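Winter Newsletter
Mon 19 December

THE ELECTRIC BILL AND THE MAGIC BULB

Every winter somebody in this valley discovers a way to cut the power bill in half. Two years ago it was a box you plugged into the wall next to the fridge. Before that it was a paint. This season it's the Bernent retrofit tube, and if you own or rent any kind of shop, hall, garage or studio between Skindmont and Idlow, you have probably had the flyer. It says your lighting is costing you a fortune, that the old tubes have to go, and that the new ones will "pay for themselves by June."

I read these things so you don't have to, and I'd like to slow everybody down a little before the checkbooks come out.

Start with what the flyer leaves out. It gives a savings figure for a building that runs its lights all day and most of the night, every day of the year. That describes a hospital. It does not describe a potter who works three evenings a week, or a hall that gets used for a rummage sale and two birthday parties. Savings on lighting depend on hours. If the lights are off, the old tube and the new tube use the same amount of power.

I took my own bill and did the arithmetic at the kitchen table. Over the past year the workshop used 1,101 kilowatt-hours. The salesman who called told me lighting was "easily most of that." Then I went through what else is plugged in out there: a space heater, a compressor, a battery charger, a radio, and a refrigerator older than some of our subscribers. The heater alone is rated for far more than all of my lights put together. I run it from the first frost until the mud season. I asked the salesman if his tubes would help with that and he said he'd have to get back to me. He hasn't. 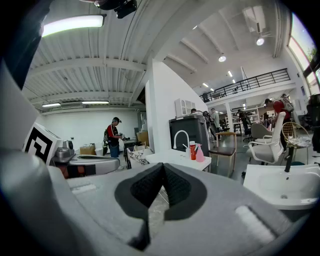

Lighting quotes are priced by the fixture, and the number of fixtures always seems to go up once somebody has walked through with a clipboard. Ask for the count in writing and check it yourself. Large rooms are where the sales pitch gets most excited. A big bright room with a white ribbed metal ceiling, exposed beams and long fluorescent lights is just the sort of place where a salesman looks up and starts adding. He may even be right about a room like that, if people are in it from morning to night. But a white ceiling already does a fair amount of work for free by bouncing light back down, and I have yet to see a quote that mentioned it. Two of the three quotes our readers sent me proposed replacing every fixture one for one, with no talk of whether the room needed that many in the first place.

About those three quotes. They came from readers in Skindmont, Idlow and out on the Navarro road, for spaces that sounded pretty similar on paper. The lowest was $600 and the highest was $800 plus a "disposal and compliance charge" of $100. I asked what the compliance was with. I was told it was standard. Old fluorescent tubes do contain a little mercury and should not go in the trash, that much is true, and it is worth finding out where yours can be dropped off and what it costs before you agree to pay somebody else for the trip.

There's also the matter of the ballast, the part inside the fixture that older tubes need to start up and run. Some replacement tubes work with the one you have. Some need it taken out and the fixture rewired. Others claim to work either way. The flyer says "simple swap" in large type and says nothing about ballasts in any size of type. If rewiring is needed, that's a job for an electrician, and I would want to know whether the price includes one. One reader bought a case of tubes at a very good price and now has a case of tubes.

I'm not against the things. I have modern bulbs all over the house and I like them fine. They come on right away and I don't remember the last time I changed one. What I object to is the arithmetic, and the habit of starting with the product and working backward to the problem.

If you want to spend a Saturday on your bill, I'd do it in this order. Read the meter in the evening, turn off everything you think is running, and read it again in the morning. The number will have moved. Go find out why. In my case it was the refrigerator, the charger and a thing in the crawl space I had forgotten I owned. After that, look at anything that makes heat. Space heaters first, then the water heater, which in a lot of small buildings is keeping a full tank hot all weekend for the benefit of no one.
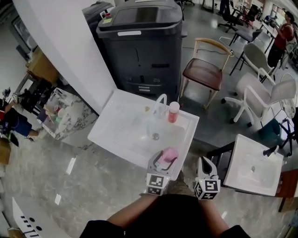

A pink sponge and two white basins. Ask what you pay to heat the water before you ask about the lights.

Water is the part that never makes it onto a flyer, I suppose since there's no tube to sell. Plenty of small workplaces have a sink that gets used for rinsing out mugs, and behind it a tank big enough for a family of six. Check the thermostat setting against the manual. Check whether there's a timer, and if there is, check whether it still thinks it's summer. Ours did. A small under-counter unit might make sense when the old tank gives out, but I wouldn't rip out a working one on the strength of somebody's chart, for the same reason I wouldn't rip out working lights.

A few readers will write in to say they got the Bernent tubes and their bill went down. I believe you. I would only ask whether you compared the same month in both years, whether it was a warmer month, and whether you were in the building as much. One fellow told me his bill dropped by a third, and then mentioned that he'd been laid up with his knee for most of it.

As for the "pay for themselves by June" promise, I asked the company for it in writing, with my own hours and my own rate filled in. What came back was a second copy of the flyer. I also asked what happens in June if they haven't paid for themselves, and was offered a five-year warranty on the tubes, which is an answer to some other question.

If you have a quote you'd like a second pair of eyes on, drop a copy in the newsletter box at the Navarro feed store. Black out your account number first. I'm also still looking for anyone who kept their paperwork from the wall plug box, especially if you tried to get your money back.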